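# 一件T恤里有什么

2019年2月24日
文:Abimbola Olaniyan
审读:Gwenllian Gittins

T恤大概是衣柜里最普通的衣服。把它平放着,两只袖子向两边伸开,样子像大写字母T,名字就是这样来的。它没有扣子,没有拉链,往头上一套就能穿。

这篇文章讲四件事:T恤的布是怎么做的,布为什么会皱,为什么布那么软,还有怎样把一件T恤叠整齐。读的时候,最好拿一件自己的T恤放在手边,有几个地方可以边读边试。

## 布是用线做的

把T恤的下摆拉到眼前,凑近了看。你会看到一列一列细细的竖纹,每一列都像一串小小的字母V。如果有放大镜,会看得更清楚。

这些小V是线圈。T恤的布叫针织布,做法和织毛衣差不多:一根线弯成一个圈,下一个圈从它中间穿过去,再下一个圈又穿过去,一圈套着一圈,最后连成一整片。织毛衣用的线粗,线圈大,站远一点也能看见。T恤用的线细,线圈就小得多,工厂里要用很密的针才织得出来。

翻到布的反面再看,小V不见了,变成了一道一道横着的小弯。这是同一批线圈的背面。想知道一件T恤有没有穿反,除了找标签和缝边,也可以看这个。

还有一种布叫梭织布,衬衫、床单和牛仔裤常用它。梭织布里有两组线,一组竖着,一组横着,一上一下地交叉,像编竹席那样。竖着的叫经线,横着的叫纬线。

两种布拉起来很不一样。捏住T恤的两边往外拉,布会变宽,一松手又缩回来不少。再捏住床单的两边,顺着边的方向拉,它几乎不动。

原因在线圈上。线圈是弯的,拉的时候,弯的地方被拉直一点,布就变长了。床单里的线本来就差不多是直的,没有多少可以再拉。

你可以用一根绳子试试。把绳子拉直,它就只有这么长。把绳子在桌上摆成弯弯曲曲的波浪,再拉两头,它就会变长,一直到波浪没有了为止。线圈的道理也是这样,只是小得多。

正因为能拉开,T恤不用扣子也能穿。领口被头撑大,头过去以后又缩小。领口那一圈布往往织成一条一条凸起的纹路,叫罗纹。罗纹比普通的针织布更有弹性,所以常常用在领口和袖口。

## 线是从哪里来的

很多T恤是棉的。棉花是一种植物,种子外面长着白色的软毛,这些软毛就是棉纤维。一根纤维很细,也不长,单独一根用手轻轻一扯就断。

把许多纤维理顺,再拧在一起,就成了线。拧过的纤维互相挤着,很难滑开,线就结实了。你可以揪一小团棉花,慢慢往外拉,边拉边搓,会得到一段粗粗的棉线。搓的时候要一直朝一个方向,来回搓就散了。

棉线表面总有一些短短的毛头露在外面,所以棉布摸起来有一点毛茸茸的。穿得久了,毛头会缠到一块儿,变成小球,那叫起球。腋下和身体两侧常常磨到,起球也多。

还有的T恤用的是涤纶,或者棉和涤纶混在一起。涤纶是从石油里得到原料做出来的,不太吸水,干得快,也不容易皱。想知道自己的T恤是什么做的,可以找一找缝在里面的小标签,上面写着“棉”或者“聚酯纤维”,后面跟着百分数。聚酯纤维就是涤纶。

假如标签上写着棉70%,那么剩下的部分就是别的纤维。标签上还有几个小图:水盆表示能不能水洗,熨斗表示能不能熨,三角形说的是漂白。图上打了叉,就是不可以。

做一件T恤要用多少线呢?很难给出一个数,因为衣服有大有小,布有厚有薄。可以肯定的是很长,长得没法在家里量完。

## 布为什么会往下垂

拿一张纸,捏住一个角提起来。纸会弯一点,但还是一整张的样子。再捏住T恤中间的一小块,提起来看看。布从你捏住的地方往四周垂下去,一道道褶子都朝着手指捏住的那一点聚过来。

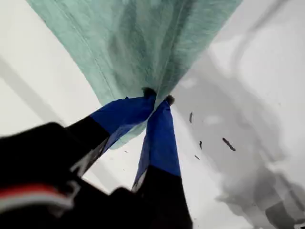

纸是压紧的一层,里面的纤维粘在一起,不容易挪动。布里的线没有粘在一起,只是互相套着或者交叉着。布弯的时候,线和线之间可以错开一点点。每个地方都错开一点点,整块布就很软。

软的东西被提起来,会被自己的重量往下拉。提着的地方受到的力最大,布在那里收得很窄。离得远的地方没有人拉住,就松松地垂着。多出来的布没地方去,只好拱起来,变成褶子。

褶子有高的地方,也有低的地方。高的地方照到光,颜色浅;低的地方光进不去,颜色深。所以一块只有一种颜色的布,一旦有了褶子,看上去就有深有浅。画画的人画窗帘和裙子时,就是靠深浅把褶子画出来的。

换一个提法,褶子也会跟着变。可以照下面的样子试:

- 用一只手捏住一个袖口,提起来。
- 用两只手捏住两边的肩膀,提起来。
- 捏住下摆的一个角,提起来。
- 捏住衣服正中间,提起来。

你会发现,捏住两边肩膀的时候,衣服最像一件衣服,前后两片都好好地垂着。捏住别的地方,衣服就歪了,或者团成一条。晾衣服的时候常用衣架,也是这个道理:衣架从里面撑住两个肩膀,剩下的部分自己会垂平。

捏住正中间的时候,还要留意手里捏了几层。T恤有前片和后片,有时候只捏起了前片,后片还留在桌上;捏得深一点,两层就一起上来了。手指轻轻搓一搓,能感觉到是一层还是两层。

## 缝线在哪里

一件T恤是由几块布缝起来的。前面一片,后面一片,两只袖子各一片,再加领口的一圈。有的T恤身体部分织成一个圆筒,两边就没有缝线。

把衣服翻过来,缝线看得最清楚。肩膀上有缝线,袖子和身体连接的地方有一圈缝线,袖口和下摆也有。袖口和下摆的布边往里折了一下才缝住,这样线头就藏在里面,布边不会卷起来。

针织布有个脾气:剪开以后,边会自己卷。左右两边往反面卷,上下两边往正面卷。家里如果有不要的旧T恤,先问过大人,再剪下一小块来看,很快就能看到它卷成一条。线圈的正面和反面受力不一样,没有缝线拉着,它就往一边弯。

缝线的地方布是叠起来的,所以比别处厚,也比别处硬。闭上眼睛,只用手摸,也能沿着缝线找到肩膀和袖子。折衣服的时候,缝线是很好的记号。

## 皱纹是怎么来的

刚洗完的棉T恤常常皱巴巴的。

棉纤维喜欢水。水钻进纤维里,纤维就变软,容易弯成别的形状。衣服在洗衣机里转来转去,被压成一团,纤维就跟着弯了。等水跑掉,纤维又变硬,弯的样子留了下来,我们看到的就是皱纹。

熨衣服是把这件事反过来做一遍。熨斗的热气和水汽让纤维变软,熨斗的底把布压平,等布凉下来、干了,平的样子就留住了。熨斗很烫,要由大人来用。

没有熨斗,也有办法让皱纹少一些。衣服洗好以后早点拿出来,别让它团在洗衣机里。晾之前捏住肩膀,用力抖几下,再用手掌把前面和后面抹一抹。领口和下摆轻轻拉正。

T恤的皱纹一般没有衬衫那么明显。针织布里的线圈本来就是弯的,能动的地方多,穿在身上走一走,有些浅浅的皱纹就自己松开了。

衣服放在柜子里也会留下痕迹,那是折痕。折痕是直的,皱纹是乱的,很容易分开。压在最下面的衣服折痕最深。

## 先铺平,再折

现在来叠一件T恤。先找一个平的地方,桌子、床或者干净的地板都可以。桌子最好用,因为它硬,布放在上面不会陷下去。床也行,只是不容易抹平。

先看看桌上有没有碎屑和水。有的话,擦干净再放衣服。浅色的衣服尤其容易沾上脏东西。

把T恤放下去,领口朝远的一边,下摆朝着自己。两只袖子往左右拉开。常常有一只袖子会缩在那里,或者袖口折了进去,把它拉出来就好。 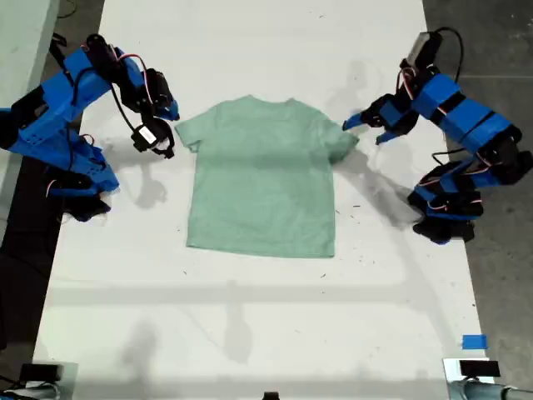

然后用手掌从中间往两边抹。不要从边上往中间抹,那样会把布推到一起,拱出一条新的褶子。抹的时候手要平,轻轻地走。如果前片平了,衣服还是鼓着,那多半是后片有褶子,捏住下摆的两个角往自己这边拉一下,后片也会跟着平。

下摆应该差不多是一条直线。要是斜了,说明衣服放歪了,捏住低的那个角挪一挪。

铺平这一步看着简单,其实花的时间最多。铺得平,后面折起来很快。铺得不平,每折一次,里面的褶子就多压一层,最后会变成一个鼓鼓的包。

## 三种叠法

### 对折法

这种叠法适合第一次学的人。

1. 把T恤铺平,正面朝上。
2. 捏住左边的肩膀和左边的下摆角,一起提起来,盖到右边去,让两个肩膀对齐,两只袖子也对齐。
3. 把两只袖子一起往身体上折。
4. 捏住下摆,往领口折上去。
5. 如果还是太长,再折一次。

叠好以后是一个小长方形。它的缺点是衣服正中间会有一条竖的折痕。

### 商店叠法

卖衣服的店里,T恤常常是前面平平的,领口在上面,图案也看得见。这是把折的地方都藏到背后去了。

1. 把T恤铺平,正面朝下。
2. 在肩膀中间的位置,想象有一条线一直通到下摆。把线外面的部分往里折,袖子再往回折一下,不要超出去。
3. 另一边也一样。
4. 现在衣服变成了一个长条。把下摆往上折到领口。
5. 翻过来,正面就露出来了。

假如拿不准那条线在哪里,可以剪一块硬纸板,放在领口下面,沿着纸板的边来折。每件衣服都用同一块纸板,叠出来的大小就一样,摞在一起很整齐。

### 卷起来

出门装箱子的时候,可以用卷的。先按商店叠法折成长条,不用再对折,从下摆开始往领口卷,边卷边把里面的空气压出来。卷得紧一点,就能一个挨一个地放进箱子里,找的时候也看得见每一件。

卷的时候两只手要一起往前走。一只手快,一只手慢,卷出来就一头粗一头细。

## 从角开始

毛巾、手帕和方形的布,比T恤好叠,因为它们有四个角,没有袖子。叠的时候只要记住一件事:角对角。

捏角的时候,用拇指和食指,从布的边上伸进去一点点。只捏住最尖的那一点,布很容易滑掉。捏得太多,角会团在手里,对不准。 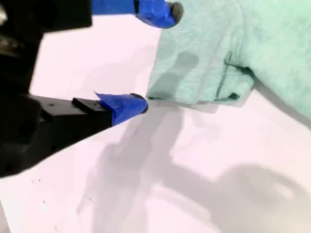
布平贴在桌面上,有时候很难捏起来,尤其是薄的布。可以先用一根手指按住角旁边的布,往里轻轻推一下,布就会拱起一个小包,再去捏那个小包。也可以把布拉到桌子边上,让角露在外面,从下面捏。

捏住以后,先往上提,再往前走。直接贴着桌面拖,下面的布会跟着跑,刚刚抹平的地方又皱了。

T恤的下摆也有角,就是身体两边和下摆碰到一起的地方。它没有毛巾的角那么尖,而且是前后两片连着的,捏的时候两片要一起捏住。

毛茸茸的布比光滑的布好捏。手指和布之间有摩擦,毛多,摩擦就大。绸子那样光滑的布会从手里溜走,要多用一点力。手太干的时候捏什么都会滑,这一点翻书的时候也能发现。

## 放进柜子

叠好的T恤可以摞着放,也可以竖着放。

摞着放比较省事,放一件压一件。拿最上面的很方便,拿下面的就要小心,一只手托住上面那些,另一只手把要的那件抽出来。摞得太高会倒。一摞最多放8件,再多就另起一摞。

竖着放是把叠好的衣服像书一样排在抽屉里,折边朝上。打开抽屉,每件的颜色都看得见。抽屉不满的时候,衣服会倒下来,可以用一个纸盒把空的地方占住。

厚的放下面,薄的放上面。常穿的放在外面,过季的放在里面。到了5月,天气暖和的地方可以把长袖往里收,把短袖换到外面来。

棉的衣服要完全干了才能收。摸一摸领口和缝线的地方,那里布厚,干得慢。别处都干了,那里可能还是潮的。潮的衣服放在柜子里,会有味道,时间长了还会长霉点。

## 旧T恤能做什么

穿小了的T恤,如果还好好的,可以洗干净送给比自己小的孩子。

领口松了或者破了洞的,可以剪成抹布。棉布吸水,擦桌子很好用。剪的时候避开缝线,缝线硬,擦起来不舒服。

也可以剪成长布条,轻轻拉一拉,布条的边就会卷起来,变成一根圆圆的绳子,可以编杯垫。这又是针织布会卷边的缘故。横着剪的布条拉得长,竖着剪的就短一些,两种都剪一根比一比。

## 文中的词

**针织布**:用线圈一个套一个做成的布,容易拉长。

**梭织布**:用竖线和横线交叉做成的布,不容易拉长。

**纤维**:很细很细的丝,许多根拧在一起就成了线。

**罗纹**:有凸起竖条的针织布,弹性大,常用在领口和袖口。

**下摆**:衣服最下面的那一圈边。

**起球**:布面上的毛头缠在一起,变成小球。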